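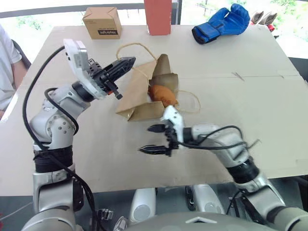

Section 2. Packing a Handled Paper Bag

Use this section for orders that leave the Cedari counter in a kraft bag with twisted-paper handles. Boxed orders are covered in the Letano carton guide.

Before you start
Clear a space on the table wide enough for the bag to lie flat. Move cartons to the far edge.

1. Take one bag and check both handles where they are glued. Discard the bag if either handle lifts.

2. Open the mouth fully and push the bottom corners out from the inside.

3. For soft items, lay the bag on its side with a handle on each side of the mouth. Slide the item in until it touches the bottom.

4. For jars and boxed items, stand the bag up first. Put the heaviest item in the center.

5. Stand the bag upright and fold any loose flaps inward.

6. Bring the handles together and lift the bag an inch off the table. If it tilts, set it down and repack.

Note: Wrinkled bags may be used again for stock transfers to Clidness. Customer orders get a new bag.

CAUTION: Do not pull a bag across the table by one handle. The paper tears at the glue patch.

CAUTION: Do not staple the mouth of a bag that holds plush or baked goods. Use paper tape, stock number 592.

To reorder bags, send the stock number and quantity to Gemma Fairclough before 2 p.m.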